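Kevard Blocks: pushing toy shapes around with a stick
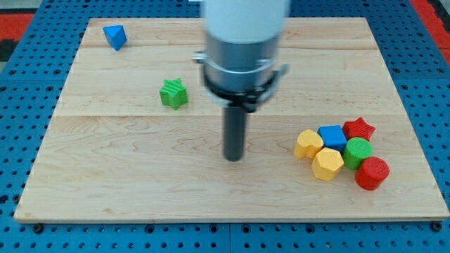
The rod over the board, with eight blocks out.

Hi! I'm Hina Jafri, and I look after the files for the Hamton robotics club. This is the readme for our block pushing set, which we've been calling Kevard since May (Ghazala picked the name, take it up with her). If you just want the short version: a person drives the arm, the rod pushes the blocks, we save everything, and then we try to get a little model to copy what the person did.

What's in here

There are 192 episodes. Of those, 111 are "gather" runs, where you try to get the blocks into one bunch, and 63 are "separate" runs, where you start with a bunch and pull one color away from it. The other 18 are free play from the first evening, when we were all just fighting over the controls. I left them in because Razia found them handy for checking her loader, but I wouldn't train on them!

Blocks

Red, blue, green and yellow. We refer to them by color plus shape, so "red star" and "green star" are two different blocks, and so are "yellow heart" and "yellow hexagon". Please stick to those names if you add labels. We had a week of people writing "moon" and "wedge" and I'm still finding them.

Folders

gather, separate and freeplay are what they sound like. Each episode has its video, a file of rod positions, and a one-line text note from whoever was driving. The notes are uneven. Zainab writes whole sentences ("nudge the blue cube up against the red star, then go around") and I mostly write "ok".

Known problems

In 12 of the gather runs the video starts a bit before the position log does. They're listed in late_start.txt, so trim those before you line anything up.

A few frames are blurry when the arm moves fast. We kept them.

The rod can only push, so a block that ends up against the edge of the board is pretty much stuck there. If that happened we ended the episode and marked it "edge" in the note.

Using it

Class projects, other clubs, go for it. Shazia Ansari wrote the replay script and knows way more about it than I do, so send script questions to her and label complaints to me. If you fix any labels, put your initials in changes.txt so we know who to ask.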